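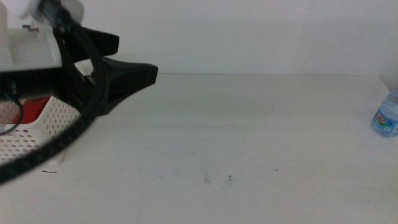 ## Clearing and cleaning a white worktop

Matte white surfaces show every speck, so clear before wiping. Move loose items into one perforated plastic basket at the side and stand drink bottles at the back, near the wall. The middle stays free for the cloth.

1. Brush off dry debris first. Grit under a damp cloth leaves fine scratches.
2. Mix 2 mL of neutral dish detergent into 400 mL of lukewarm water.
3. Wipe in straight, overlapping passes from the wall to the front edge.
4. Rinse the cloth, wring hard and repeat. Leave for 20 minutes before putting anything back.

For grey scuffs, use a melamine sponge with light pressure. Do not use scouring powder - it polishes matte finishes unevenly.

## Small water bottles
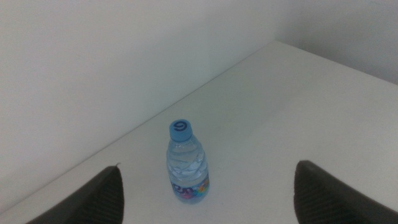
Single-serve bottles are best sorted by cap, especially when several people share a bench. Labels wrap around the body and are hard to read from standing height. A cap with a bold dark numeral on light blue can be picked out from directly overhead. Where caps are plain, mark them with a permanent pen and let the ink dry before handling.

Keep bottles upright and out of direct sun. Empty ones go to recycling with the cap on or off, as your local council specifies.

## Final check

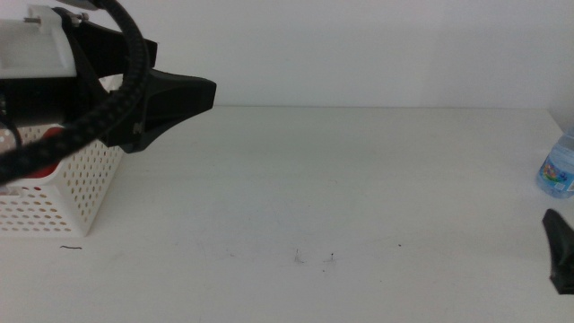

*Front of the worktop: small dark flecks and a thin strand by the basket, all to be lifted dry.*

Lift the basket and wipe under it as well. Wash it monthly in warm water, using a soft brush on the perforations, and drain it upside down.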